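**Vaughan Residents' Services, July 1, 2023.** Guidance on assembling the white plastic stool now follows in this thread.

1/ Please lay a cloth or sheet over your work surface before unpacking the parts. Plastic legs mark easily on a bare table. 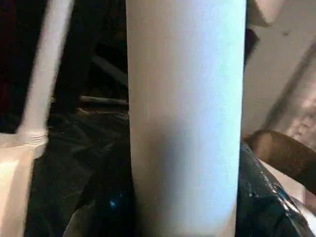 2/ Stool legs should be fitted one at a time and kept straight. Residents will note that the upright is considerably thicker than the rod slanting beside it, and dark sheeting makes such white parts easy to find.

3/ Turn the panel over and press each joint fully home before moving to the next. Tools are not required.

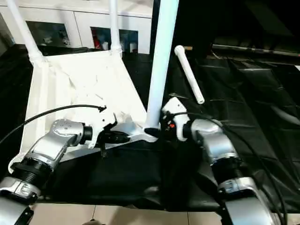

Who should be contacted if a leg will not stay in place? Please write to Aiman Rahman at the Vaughan office, who holds 12 spare fittings.

4/ Completed stools may be kept in residents' own rooms until the end of September.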